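Surnmont植物基食品工厂开放日流水账

2025-12-08，晚上十一点多，旅馆里敲的，脚疼，先记下来再说，错别字回头改。

起因是Ukis（做豌豆蛋白块那家，超市冷冻柜里绿袋子的）开放工厂参观，报名要抢，我抢到下午场。厂在Surnmont镇外，从火车站坐接驳车，车上一股咖啡味，没暖气。同车大半是做餐饮采购的，也有几个像我这样写吃的，还有一对带孩子的，孩子全程问有没有鸡块。

到了先签字，戴发网，穿鞋套，手表戒指全摘。手机可以带，但是挤出车间里不让拍，所以别问我要那段的照片，没有。讲解发了一副耳机，我那副左耳没声，换了一副，还是没声，算了，用右耳听。

先看原料仓。豌豆蛋白粉，一袋一袋码到顶，每个托盘贴产地和批号。空气里有股生豆子味，有点像小时候外婆磨豆浆的厨房。讲解说他们去年把大豆全撤了，只留豌豆和蚕豆，主要是过敏原标签好写，学校食堂的单子才接得下来。有人问口感差多少，讲解笑了一下，说待会儿自己尝。

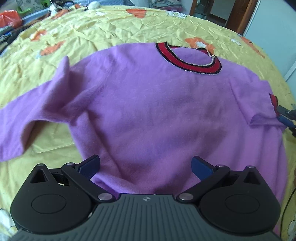
车间比想像中冷得多。挤出机那头热，往后走就是速冻隧道，温差大得离谱，我穿少了，牙齿打架，满脑子都是毛衣，紫色的，领口一圈红罗纹，毛茸茸的那种，出门前怎么就没套上。要去的朋友听一句，厚衣服穿在白大褂里面，他们发的白大褂薄得像纸。速冻隧道旁边站了大概五分钟，讲解讲得很细，我记住的不多：先成型，裹浆，裹屑，过油定型，然后进隧道。裹屑那台机器最好看，面包屑像瀑布一样往下掉，掉下来的再回收上去，循环。孩子终于看到鸡块了，尖叫。

然后是数字时间。一条线一班出1,052箱，旺季两条线都开。厂里现在132个人，包括实验室和仓库。我问淡季怎么办，说是淡季做代工，给一个叫Dogbe的连锁汉堡店做素肉饼，配方是对方的，他们不能讲。行吧。

金属检测那一站排了很久的队，因为可以自己把测试块放上传送带，看它被踢出去。我放了一次，啪一声，挺爽。后面的采购大哥放了三次。

研发厨房

这里允许拍照，也允许吃，所以全员精神了。房间不大，一排不锈钢台面，四个炸锅，墙上贴着感官评分表，填得密密麻麻，有一张备注栏写着"像橡皮"，没人撕掉，我很欣赏。

尝了这些：

原味块。外壳脆，里面纤维感不错，撕开能看到丝。豆味基本没有，凉了以后会冒出一点。蘸酱吃不出来。

辣味块。辣椒粉加在裹屑里，不在肉里，所以第一口很冲，后面就没了。个人不买。

Luvik，这个是新牌子，明年2月上市，走低价线，一袋比原来那款小。口感明显软一点，讲解承认蛋白含量调低了。但是炸完咸香，配啤酒肯定行。采购们围着问价，厂方只说还在谈。

还有一个没名字的试验品，用蚕豆做的鱼条，海苔味，意外地好吃！我吃了四根。问什么时候卖，说不一定卖。气人。

孩子的评价是原味块第一，鱼条"是鱼吗，不是鱼那为什么叫鱼"。讲解愣了一下。其实这问题挺好，后来座谈会就在吵这个，包装上能不能写鸡、写鱼。厂里现在出口的和本地卖的是两套包装，光改版面就折腾了大半年。 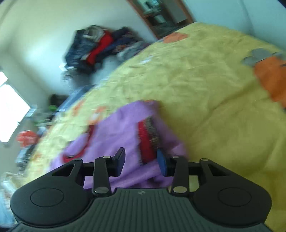
座谈和问答

挑几条记，原话记不全，大意。

价格。还是比真鸡块贵。他们说大头在蛋白粉，不在加工，等产量上来会降，没给时间表。这话我前年在别家也听过。

钠。有人拿着袋子念营养表，说偏高。厂方说新配方会减，减完风味掉得厉害，还在试。答得算坦率。

油。用葵花籽油，换油周期写在墙上，我没来的及抄。

包装。外袋还是单一塑料，纸袋试过，冷冻柜里受潮破掉，退货一堆，停了。

回程接驳车晚点，在门口站了半天，又冷。门口小卖部可以买出厂价的，整箱最多便宜到超市的一半多点，但是我没带保温袋，只拿了一袋原味一袋辣味（别问，手快拿错）。旅馆没冰箱，前台帮我塞进了他们厨房的冷柜，明早走之前要记得拿。

几个实用的：下午场人多，早场据说松一点。报名页面每场放出来的名额很快没，提前登录好。停车位有，不多。素食者注意，研发厨房有一个炸锅是做对照样用的，炸真鸡，贴了红标，不确定就问。小卖部只收卡。

鱼条要是真上市了我再写一篇。先睡。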